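3.2 Worktops and where things come to rest

Stone-look surfaces turned out to be the most rewarding part of the Birkstead survey, and we had not expected to give them a section of their own! Of the 20 households we visited, most had at least one marble-patterned surface, and people talked about it with real warmth. One household had kept theirs through 2 house moves. Jandari (2000) treats the worktop mainly as a place for preparing food, but our households used it for post, keys, school bags and half-finished jobs as well. 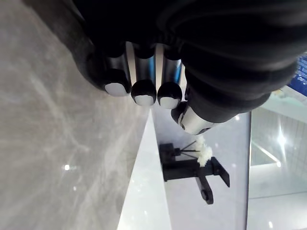 Figure 3. Grey marble-patterned surface, at left.

Pattern matters a great deal to how a surface is kept. Several people told us that a veined or mottled grey is "forgiving", meaning that crumbs and water marks bother them less than they would on plain white. We were delighted to find the same word in Villanueva's interviews, which were made in a quite different town. Those with plain tops wiped them after every meal (and often in between), while those with patterned ones tended to wait until evening. Differences in clutter were much smaller, and we return to them in Section 4.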